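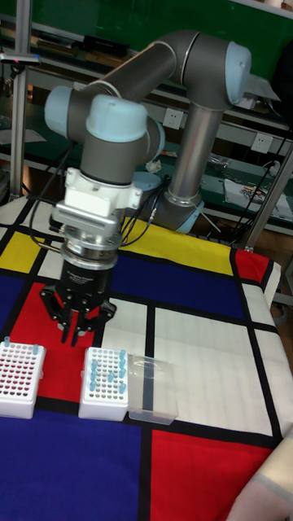 About Maststead

Maststead tests whether machines can do ordinary chores. We take jobs a person does at a bench, a sink, a packing table or a laundry shelf, write them down as procedures with a pass mark, and run robot arms against them until we have a figure we are prepared to sign. The reports go to people deciding whether to buy, wait or keep doing the job by hand.

We do not build or sell robots. Our income comes from test fees and from subscriptions to the chore register described further down.

What we test

The work is divided into two streams. The household stream covers clearing a table, loading and unloading a dishwasher, folding towels, sorting cutlery, wiping a counter and putting groceries away. The shop-floor stream covers kitting, tube and vial handling, machine tending, bagging, labelling and end-of-shift tidying.

Tube handling sits in the second stream, but it is run on the same table and often with the same hardware as the household tasks. Our usual bench for it has a six-axis collaborative arm, a three-finger gripper pointing straight down, two white tube racks and a clear lidded box. The tablecloth is printed in red, yellow, blue and white blocks with heavy black lines. Strong colour boundaries are hard on vision systems tuned against plain grey benches, and most workplaces and all kitchens have surfaces of that general character. A system that needs a plain background should say so on its data sheet.

How a trial is run

Each chore in the register has a start state, an end state, a time limit and a list of faults. Start states are varied by a printed schedule, and the client does not see the schedule before the day. A standard trial is 30 attempts. Between attempts the bench is reset by a person, and the reset time is logged separately from the robot's time. Vendors seldom quote reset time, and in a small business it can exceed the labour saved.

Faults are graded. A minor fault is one the machine recovers from without help. A major fault needs a person to step in. A critical fault is breakage, a spill, or any contact that stops the arm on its protective limit. One critical fault ends the attempt, and two end the trial.

Attempts that fail are reported with the same detail as attempts that pass. We do not edit video, change its speed or remove pauses. Clients may publish the whole report or none of it.

Where things stand

The question we are asked most often is whether the machines are ready. The answer depends on the chore, and it has changed less over the years than the advertising suggests.

Rigid objects of known shape, presented in a fixed holder, are largely solved. A tube in a rack, a bottle in a crate or a plate in a slotted tray can be picked and placed by a mid-priced arm all day, provided the holder stays where it was taught. Move the holder by the width of a finger and results separate quickly. Systems that look again before each pick usually cope. Systems that rely on taught positions do not.

Transparent objects remain awkward. Depth cameras read through clear plastic or pick up reflections from its edges, and a lid that a person opens without thinking can take a machine several tries. We score opening a clear box as its own chore for this reason.

Cloth is worse. Towel folding has improved when the towel begins flat. From a heap, most systems we have tested spend the bulk of their time finding a corner, and the time limit runs out before the second fold. Fitted sheets are in the register. No client has yet asked to be scored on them.

Cables deserve a mention. A gripper with its own wiring looped down the side of the tool has to be kept clear of whatever it is working over, and a snagged lead is a common cause of major faults on our benches. It is usually fixed with better routing and a strap, at very little cost.

Mixed tidying, where the machine must decide what a thing is and where it belongs, is still some distance off. A person clearing a bench knows that a crumpled tissue goes in the bin and a folded sheet of notes does not. Present systems guess well on common items and poorly on the rest, and the rest is most of what is on a real bench.

The chore register

The register currently lists 277 chores, of which 42 have been run often enough for us to publish a comparative score. The remainder have a written procedure and, in most cases, a human baseline. Baselines are taken from people doing the job at a normal pace, including interruptions. The register is revised each January. Retired procedures stay available to subscribers so that older reports can still be read against them.

History and affiliates

Maststead began as the test bench of Etine, a firm that supplied fixtures and tooling to small laboratories and food producers. Etine's customers kept asking whether a particular arm would manage a particular job, and the bench was set up to answer them. It became a separate company once the tooling side had an interest in some of the answers. Etine still machines our adapter plates and holds no share in the business.

The fault grading used in all our reports is the Cheng scale, named for the street where the first bench stood. Data capture and scheduling run on Brivular, our in-house software. Brivular is not sold, but its log format is documented and clients receive their raw logs in it.

Working with us

A first enquiry should state the chore, the objects involved and the space available. If the chore is already in the register we can usually quote from the existing procedure. A new chore takes longer, as the procedure has to be written and a human baseline taken before any machine is put on the bench. Clients supply their own robot and end effector, or use ours at the standard rate. Bench hire is by the day, with a limit of 20 days per client in any one year so that the queue keeps moving.

Samples containing biological, corrosive or flammable material are not accepted. Tubes are run with coloured water or empty.

Page last revised 2025-07-20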